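Home Browse Football Trophies and Rivalries Contact

Clirkgate Bell

August
By the editorial staff
Last updated: August, 9:40 a.m.

The Clirkgate Bell is a traveling trophy awarded each fall to the winner of the football game between Waltley College and Draterard State. The name is also used for the game itself, which closes the regular season for both schools. The bell remains on the campus of the winning team until the following year's meeting.

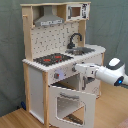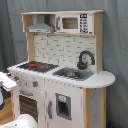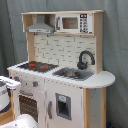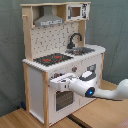 One Draterard graduate, writing to the alumni magazine, objected that the trophy is too often treated as the whole of the rivalry, and that the two teams had been playing each other in earnest for years before there was anything to carry off the field. The early games are poorly documented. Neither school kept a complete list of scores, and the local newspapers disagree on the result of at least two of them.

Origin of the trophy

The bell was cast for the ferry landing at Clirkgate, a river town midway between the two campuses. It was rung to announce arrivals and, in poor weather, to guide boats toward the dock. When ferry service ended, the town council offered the bell to both schools on the condition that neither own it outright. A short agreement signed by the two athletic departments provides that the bell be held by the winner, insured by the holder, and returned to the town if the series is ever discontinued.

The bell weighs 253 pounds without its carriage. It was first moved by hand truck, and later mounted on a two-wheeled carriage built in the metal shop at Waltley. The carriage has been replaced twice. The present one carries the scores of past games on small brass plates, with the winning school listed first. Tie games, of which there have been three, are marked with the word "held," as the school already in possession kept the bell.

Venue

The game was first played at Clirkgate Town Field, which was considered neutral ground. Paid attendance at the first game for the bell was 2102, a figure taken from the gate receipts preserved at the town library. The field had one set of bleachers, and most spectators stood along the ropes.

As crowds grew, the schools agreed to alternate between their own stadiums. Waltley plays its home games at Marín Field, where the visiting section is placed in the north end zone. Draterard State uses its campus stadium on the east side of the river. The series returned to Town Field once, when flooding made the Draterard playing surface unusable.

Customs

The bell is brought to the sideline of the holding team before kickoff and may not be rung during play. This rule was added after Draterard coaches complained that ringing on third down had prevented their players from hearing the snap count. A penalty is not assessed for a violation, but the offending school forfeits its right to display the bell on the field the following year. The rule has been enforced once.

At the end of the game, the seniors of the winning team ring the bell first, followed by the rest of the roster in order of jersey number. The losing team traditionally stays on the field until the last senior has rung. The practice has no written basis and was skipped for several seasons when the game was played at night.

The marching bands perform together at halftime in the years when Waltley is host. At Draterard, the bands perform separately, and the visiting band plays first.

Notable games

The longest kickoff return in the series covered 100 yards and gave Waltley the lead in a game it later lost on a field goal. The single-game rushing record is 221 yards, set by a Draterard State halfback in heavy rain at Marín Field. Draterard did not complete a pass in that game and attempted only four.

The so-called Lantern Game was interrupted in the fourth quarter by a power failure. Officials waited for the lights to be restored, and play resumed with fewer than half of the spectators still in their seats. Waltley scored on the second play after the delay. Draterard protested that its starting safety had not been given time to return from the locker room, but the result was allowed to stand.

Disputes over the series record

The schools publish different totals. Waltley counts only games played for the bell, while Draterard State includes the earlier meetings and treats one abandoned game as a win. The brass plates on the carriage follow the Waltley count. The conference office lists both totals in its media guide without indicating a preference.

See also

Marín Field
Draterard State football
List of traveling trophies in college football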